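I gave the decluttering people one full year, and I kept receipts.

It started last January with a workbook called the Asotwood Method, which a cousin swore by. The idea is that you sort everything you own into what it calls "keepers" and "leavers," one shelf at a time, and by the end of the year your home is calm and so are you. I'm suspicious of any plan where the second half of the promise hangs on the first. I bought it anyway. It was on sale.

## What I got rid of

Plenty. Shirts, a bread machine, two sets of curtains from a house I no longer live in, a box of cables that fit nothing. I sold what I could through Esitz and drove the rest to the drop-off in Dolgate. After fees I made $34 from the selling, and it ate up most of June. The workbook says to "value your time," and I did, and the answer was depressing.

I rented a storage unit too, for things I couldn't decide on. The book is against this. Fine. But the unit cost me $1,680 for the year, and I went there 4 times, mostly to look for a lamp.
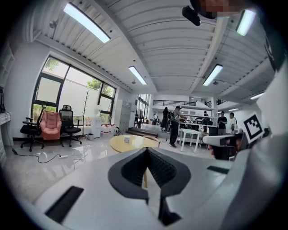
## What the book doesn't count

There is a chapter about regret, and it's a page and a half long. It says people almost never miss what they give away. Where does that come from? There's no source, no survey, only a letter from a happy reader. I gave away my good stockpot in March and bought another one in October. It was more expensive and the handles get too hot. Nobody asked me to write a letter.

I also don't buy the claim that a clear counter makes you cook more. I cooked the same 8 dinners I always cook. The counter filled back up with mail, which the Asotwood people say should be handled once, standing up, the moment it arrives. I'd like to see them do that with a letter from the county assessor.

My neighbor Corrado Gatti thinks I went in wanting it to fail. He did the same program and his garage looks great. He can park in it now! I pointed out that he'd moved the overflow to his brother's basement, and he said that was a separate issue. I don't think it is. A lot of these before-and-after stories seem to leave out somebody's basement.

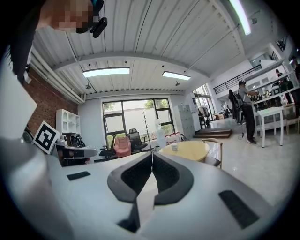
3 min read

To be fair, a few things stuck. I like having one drawer for tools. I stopped buying storage bins, after years of buying them to hold other storage bins. And I canceled the De Luca catalog, so there's less to want.

What I can't say is that I'm calmer. I felt good for a day or so after each trip to Dolgate, about the way I feel after a haircut. Then I'd be back to worrying about the roof.

The publisher has emailed me about a second workbook, this one for your digital life. It costs more than the first and has fewer pages. I haven't deleted the email yet, and I suppose there's a chapter about that. The storage unit is paid through the end of the month, and I still haven't found the lamp.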